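기어 조립 작업 예시 수집 기록
작업장 노트 / 12월 / Endambridge 작업실
작성: Tamara Onu, 검토: Huguette Roussel

1. 목적
Kuko 정책 모델의 학습에 사용할 원격조작 예시를 확보한다. 대상 작업은 매트 위의 기어를 집어 흰색 원형 판 위에 올리는 동작이다. 저장 형식은 지난 차수와 동일하며, 기록 도구는 Steveo를 사용하였다.
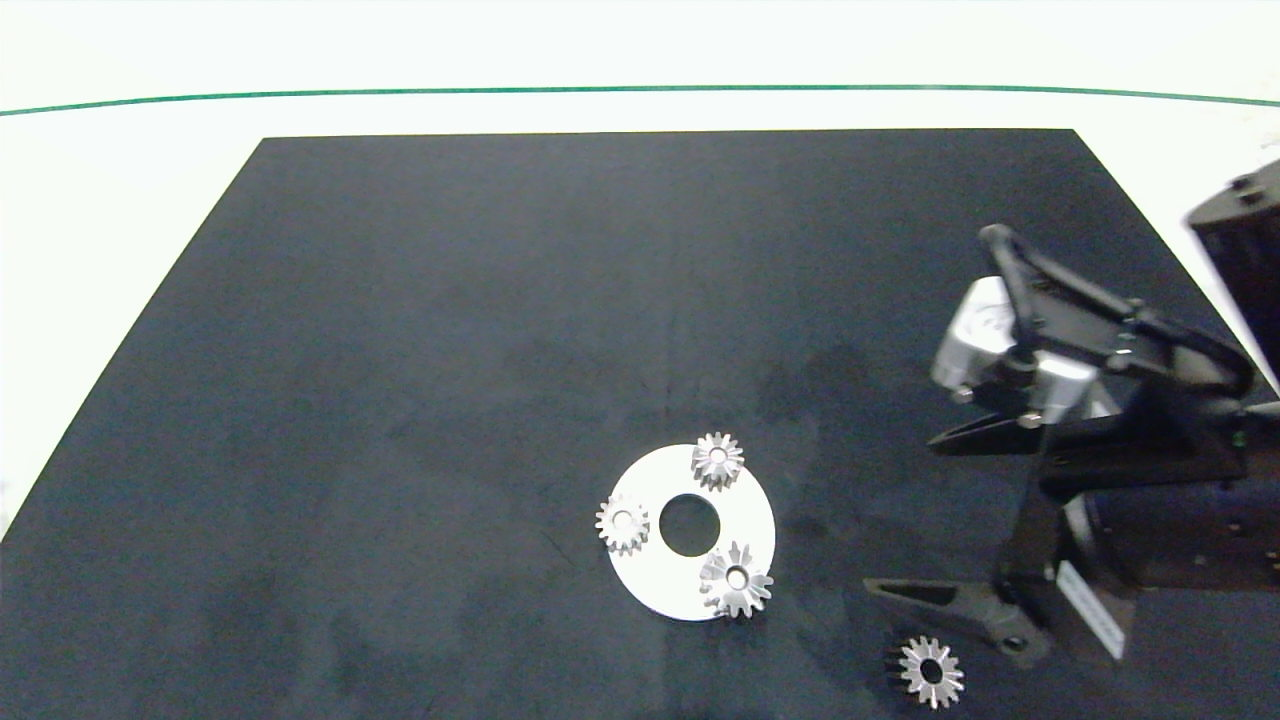
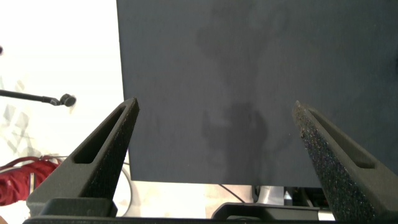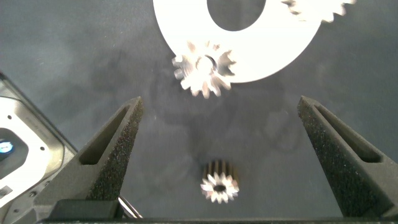 그림 1~3. 수집 현장. 첫 번째는 헤드 카메라, 두 번째와 세 번째는 그리퍼 측 카메라 영상.

2. 배치
작업면은 흰색 테이블 위에 깐 어두운 남색 매트이다. 첫 번째 그림에서는 기어 세 개가 판 위에, 한 개가 판 바깥의 매트 위에 있다. 세 번째 그림의 피니언은 축이 수직인 자세로 두 손가락 사이에 놓여 있다. 피니언을 눕힌 초기 자세는 이번 차수의 범위에 포함하지 않는다.

3. 수집 결과
총 시도 243건, 채택 233건. 제외한 10건의 사유는 다음과 같다.
- 파지 후 기어 낙하: 6건
- 판의 위치가 시작 기준에서 벗어남: 3건
- 조작자 중단: 1건
채택분 중 78건은 Roussel, 나머지는 Onu가 조작하였다. 두 조작자의 접근 속도에 차이가 있으므로 조작자 식별 항목을 메타데이터에 남긴다.

4. 관찰 사항
가. 헤드 카메라 영상에서 판과 기어 표면의 반사가 강하다. 세 번째 그림에서도 판이 과다 노출되어 있다. 노출값을 고정한 상태로 한 단계 낮추어 비교할 필요가 있다.
나. 손가락을 넓게 벌린 상태에서 하강하면 인접한 기어를 건드리는 경우가 있었다. 개도를 제한한 예시를 별도 묶음으로 수집한다.
다. 두 번째 그림과 같이 그리퍼가 작업면을 향하지 않는 구간은 학습 입력에서 제외한다. 절단 기준은 Grecu 전처리 스크립트의 현행 설정을 따른다.

5. 후속 조치
차기 목표는 누적 채택 400건이다. 부족분은 167건이며, 기어의 초기 위치를 매회 변경하여 채운다. 제외 건의 원본은 삭제하지 않고 별도 폴더에 보관한다. 노출 비교 결과는 Onu가 본 노트에 추가 기재한다.

16:40 수집 종료. 그리퍼 패드 마모 점검은 미실시, 다음 수집 시작 전에 수행할 것.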